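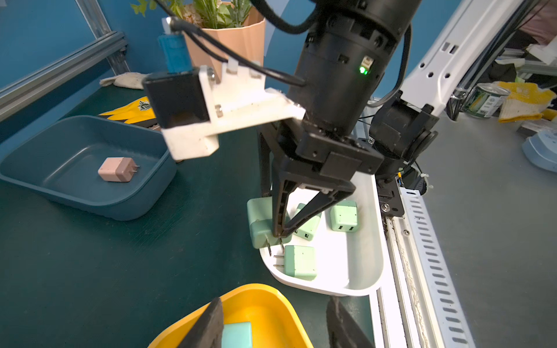

Charger sorting cell: gripper over the white bin.

Home | Minutes | Rotas | Noticeboard | Contact

Returns floor meeting, October, started at 2.15 in the canteen

I'm writing these up again as I had the pen, so blame me for any spelling. Lilian Okoth in the chair. Apologies from the Levmont lot, who were stuck on the late delivery.

1. Last minutes. Agreed, once we'd fixed the bit that said Pronia was shutting (it isn't!).

2. The sorting cell. Lilian went through the plan for chargers. The arms take the plain sorting by colour, and we keep the checking, the damaged ones and anything with a customer note. We had 103 mixed cartons waiting at the start of the month and that's down to 50, which cheered everyone up. I said my wrists won't miss it — but I'd quite like to know what I'll be doing at four in the afternoon instead. Lilian said testing bench, with proper training first.

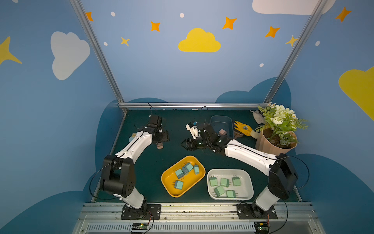

Question from the floor: Will anyone lose hours over this?
Answer from Lilian: Contracted hours stay as they are until the spring review, and she'll put that in writing.

3. Training. Seven of us have put our names down for the Peñalver course, and there are only five places. Long chat about whether nights should go first. I think they should, and so did most of the table, so nights get first pick and the rest of us go on the next one
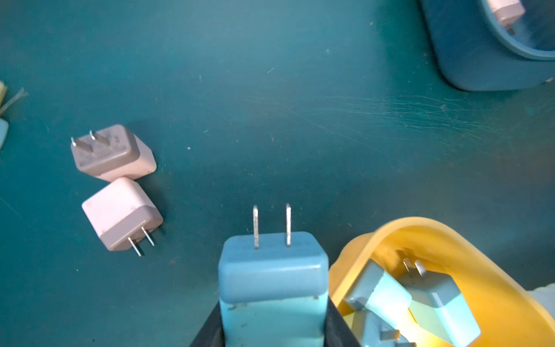

which Lultau are running at their own site, with travel paid. Lilian to check if that covers parking as well.

4. Stopping the cell. Everybody on shift can press stop, no need to find a supervisor. Please write it in the log afterwards — time and initials will do.

5. Any other business. The kettle. Again. Carried over.

Finished at 3.05.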